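Balloon garland for a shower, latex brand and inflating ahead of time
Party Supplies and Decorating > Balloons

hollowaylane
Doing a garland for my sister's baby shower in February. I need 200 balloons, mostly powder blue with some white. Has anyone used the Genside matte ones? The Postska bag at Mercado is cheaper but the blue looks darker on the label. I also want to blow them up the night before if I can.

tinroof_88
Used Genside last year. Good color, fairly thick. A couple popped while I was tying them, no more than I'd expect from any bag. Postska was fine too but the sizes came out uneven.

peg_and_twine
Uneven is what you want in a garland. I wouldn't pay extra for Genside. Get two bags of Postska and an electric pump.

tinroof_88
Uneven on purpose, sure. These were all supposed to be the same size and some had a long neck. I had to redo a whole section.

marblecake
For the color question, my light blue looks like this blown up. It goes paler where the light falls on it.
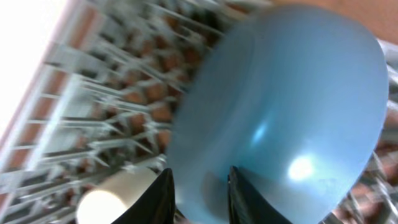

Can air-filled latex balloons be inflated the night before?
They can be done the night before and will still look full the next day if they're kept indoors, away from heaters and direct sun.

Helium is different, so do those the same day.

hollowaylane
All air, no helium. That blue is very close to what I had in mind. Do you fill them all the way?

marblecake
No, I stop a little short. They stay rounder and they give a bit when you push them together.

peg_and_twine
Agree on that part. Tie them in pairs, twist two pairs together, then go down the strip. I use Valtton tape — the plastic kind with holes.

tinroof_88
Fishing line works just as well and costs less. The tape shows from the side.

peg_and_twine
Only if you leave gaps. Fill those with the small ones and glue dots.

hollowaylane
Going with Genside for the blue and Postska for the white. I'll start after dinner the night before and store them in the spare room.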